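Okay, a few of you asked what I've been doing with the Brunby teardown kit, so here's a thread. Long one, grab a coffee.

Quick background. I look after the bench at a refurb shop in Plultthorpe. We get old office desktops in by the pallet, we pull the parts worth keeping, test them, and the good ones go back out the door. It's fiddly work and my wrists are not getting any younger.

Brunby sells a kit for exactly this. You get the parts tray, the gripper fingers, a library of ready-made moves for common towers, and a year of support. You bring your own arm. We already had ours, so the kit was the only new cost.

The tray is my favourite bit, and I didn't expect to be writing that about a grey 3D-printed plate. Every part has its own nest. Processor goes in the square pocket, memory stick lies in the long channel, hard drive stands up in its slot, still in the blue carrier.
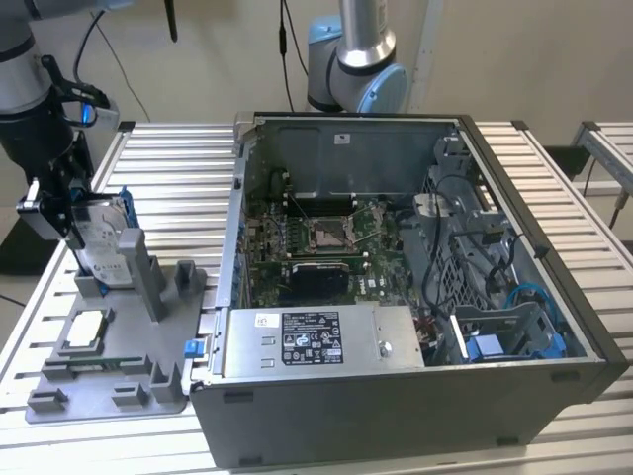 Kausar Qureshi
Bench lead, desktop refurbishing

Why does a tray matter so much? The arm always knows where it's putting things, and so do I. Before this I had parts in ice cream tubs. I'm not proud of the tubs, but they did the job for years.

Setup took me 2 afternoons. The first one was mostly me misreading the page on tray alignment (it's the page with the tiny diagram, you'll know it when you get there). Second afternoon went really well and I was home in time for tea!

You start every job by teaching the kit where the case is. Lay the tower on its side, panel off, then jog the arm to a couple of reference corners and save. It gets quick once you've done a few. I keep the saved positions named by case model and you should too, the default names are useless.

Drives in plastic carriers are the job I'd buy it for. The fingers have a nice flat face to grab and the carrier gives just enough that you're not squeezing the drive itself. Bare drives screwed into a cage are another story — I still do those by hand and I don't see that changing soon.
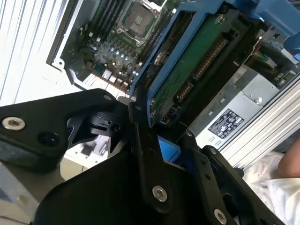
Go slow on your first approach into any new case, by the way. Power supply, cables and drive cage all live very close together in these towers and the fingers are chunky. I run the first pass at the crawl setting with my hand near the stop button, every single time.

Memory is good too. You flick the clips yourself and the arm lifts the stick. Processors I'm still on the fence about. The move works but I like to lift the lever and have a look at the pins before anything goes near the socket. Maybe that's just me being old-fashioned.

Things I don't love. The software nags you to log in every morning. The spare finger pads only come in a pack of 24, and I'd have been happy with four. And the manual says "colour coded" about parts that are all the same grey. Come on, Brunby.

Somebody in my replies asked how it compares to the Savolainen one. I only had a short go of that at a trade day in October, so take this lightly. Nicer software, much nicer. But its tray was one fixed layout, and Brunby will send you the files so you can print your own changes. For a small shop like ours that settled it.

Price, because you'll all ask. We paid over 600 for the kit and another 200 for the second year of support. I'd skip the second year if you've got anyone handy on staff. I've used the help line a single time, and they were lovely, but the answer was in the manual.

Would I buy it again? Yep. I wouldn't if you only see a few machines a month, you'd spend longer teaching it than you'd save. If you've got a steady run of the same model coming in, it's a good little kit.

Next thing I want to try is the cable clip add-on from Flella, which is supposed to hold the drive cables out of the way while the fingers go in. If any of you have used it with the Brunby fingers, please tell me how it fits before I order one!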